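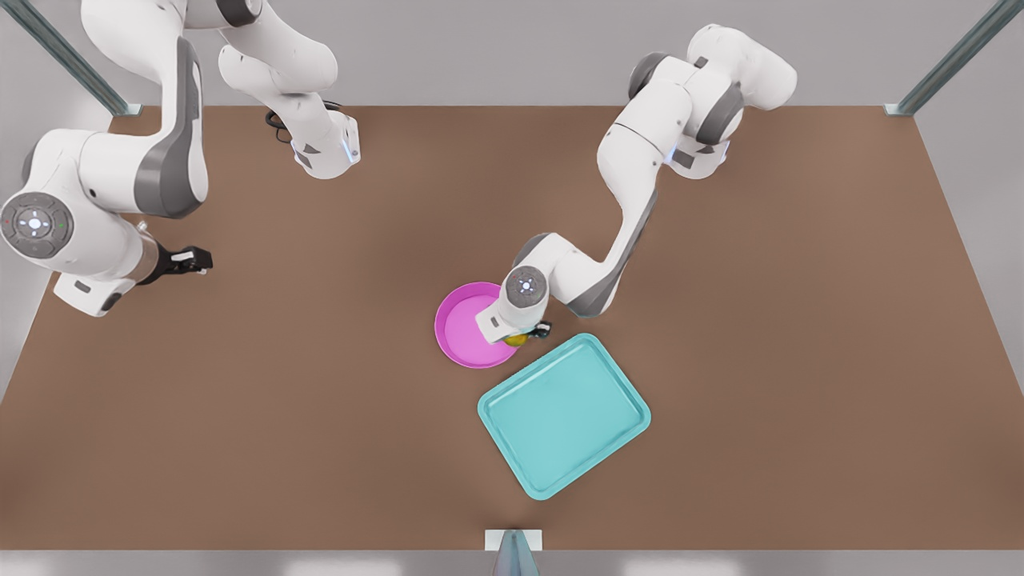
**February, 4:15 pm -- Simurico trial, table setting task**

Second sitting with the Simurico sim package. Sekar wants a yes or no before the trial license runs out, so I skipped the tutorials and went straight for the fruit, plate and tray job (the one Lucía kept asking for!).

Set it for 70 episodes and left the physics on defaults. Loading the two-arm cell was painless -- much nicer than Otonis, where I spent a whole morning on joint limits. The camera menu is a mess though, and the wrist views are buried under "Extras" for some reason. Contact settings for the fingers need a proper look, I haven't touched friction yet. 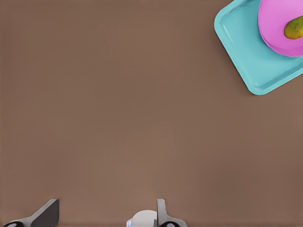 *Wrist view: avocado on the pink dish, dish on the turquoise tray, gripper empty.*

I really like the skin texture on that avocado, and the shading on the dish is better than I expected at this price. Export is slow, 13 minutes on my machine with logging on.

To ask Ottó: does the 500 a seat cover the wrist cameras or are those extra? Also find out if Herman still has our old Harahap scene files, I'd love to try importing one tomorrow.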